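Open afternoon at the Dornlow lab: notes from the visit

Typed up on the train home, so excuse the state of it. September, half empty carriage, laptop on knees.

Got there a bit after one. The Dornlow building is at the far end of the business park, past the tile warehouse, and the bus stops at the wrong end. Fifteen minutes on foot. Sign in, sticker, bad coffee, good cookies. 232 people had signed up for the afternoon according to the screen in the lobby, and they split us into groups of 18 by sticker color. Mine was orange.

First stop was the machine shop. Skipping it mostly. Nice lathes, loud. Second stop was a slide talk by Jesari, the company that sponsors part of the lab and builds the software they record with. Talk ran long. One useful bit: they showed the same job done by two different operators, plotted as lines, and the lines looked nothing alike. Both had finished the job. So which one do you teach the robot? Answer from the front was "both, and then a lot more."

Then upstairs to the teaching room, the reason I came.

Gray partitions, white desks, each desk with an arm on it. Ours was a white arm with a blue light ring at the joint and a black gripper, working over play-kitchen sort of stuff: plates, fruit, a ketchup bottle, a green colander. Our guide called this one the Janeck station, after the project it belongs to. The project is meant to end up with a robot that can tidy a kitchen counter somebody else messed up. They are not there yet and said so several times.

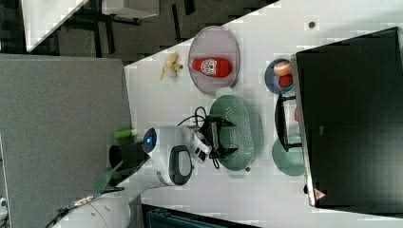

Does the person teaching the robot need to know how to program?

Not for the part we saw. The operator moves the arm through the job and the computer records the positions, the gripper and the camera views together. Programming comes later, when somebody trains a model on the recordings, and that's usually a different person.

They have two ways of doing it. By hand means you take hold of the arm and push it along the path. The joints go soft when you press a button, it feels like moving a desk lamp with a stiff spring. Good for short jobs. Problem is your own hands and sleeves end up in the camera view, and the robot won't have hands and sleeves when it works alone. So for the longer jobs they go remote. The operator sits back from the desk with a controller and the arm copies.

Each run through a job is called an episode here. Start from a rest position, do the thing, go back to rest, press save. If you fumble you can either keep it or throw it away. I'd have guessed they throw away all the fumbles. Nope. A fumble where the operator recovers gets kept, it teaches the robot what to do when a grip slips. A fumble where something ends up on the floor gets binned.

They had 209 saved episodes for the counter job as of lunchtime, on a whiteboard, in green marker. Somebody in our group asked if that was a lot. Small laugh from the staff. It's a start, apparently. The number they want depends how much the table changes between runs, and they change it on purpose: plate moved over, fruit in a different dish, bottle turned the other way. If everything sat in the same spot every time the arm would learn the spot and not the object.

Visitors could have a go. I queued. 3 tries each, remote only, no by-hand for the public (insurance). My job was strawberry to bowl.

Try one, came in too fast, stopped well above the table, had no idea how high I was. Depth is the hard part. You look at the desk, you look at the screen, neither tells you.

Try two, touched it, pushed it away, chased it. Do not chase it.

Try three, got it. Slow, came straight down, closed the gripper in little steps. Ridiculous amount of pride over a strawberry. They did not save it, I asked.

The tips they gave out, in case anyone is going to the next one: pause above the object before going down. Turn the wrist early, while you're still high up. Don't look at the controller. And rest your elbows, which I didn't and now my shoulders hurt.

Stayed on to watch a proper operator after my turn. Completely different to look at. Hardly any wasted movement, and a little stop before every grip, same length each time, like breathing. She told us it takes a couple weeks before it stops feeling like oven mitts.

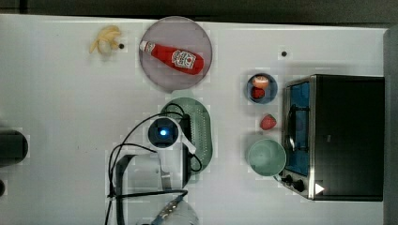

The arm over the colander at the Janeck station, with the toaster oven at the right.

The toaster oven counts as the advanced exercise. A door is a nasty thing to teach, you have to follow the arc of it and the arm wants to go straight. Pull wrong and the whole oven slides accross the desk. We didn't get a turn on that and I can see why.

Last stop was the Ásgeirsdóttir room, a small seminar space named for the lab's first donor, where they let us ask things over more cookies. Most questions were about jobs. Mine was about tiredness, whether recordings made late in the day are worse. They said yes, visibly, jerky paths, and that operators swap out every forty minutes now because of it. Would have liked a chart but there wasn't one.

Practical stuff: free, sign up online, the slots after two go first. Closed shoes for the machine shop or they make you wait outside. Elevator works but is slow. No photos of the screens, photos of the desks are fine. There's a cafe in the next building wich closes at four, so go before the tour and not after like me.

They're planning another one in spring. If you only want the teaching room, ask for the orange or blue group at the desk, those two go upstairs before the queue builds up. My stop next, posting this as is.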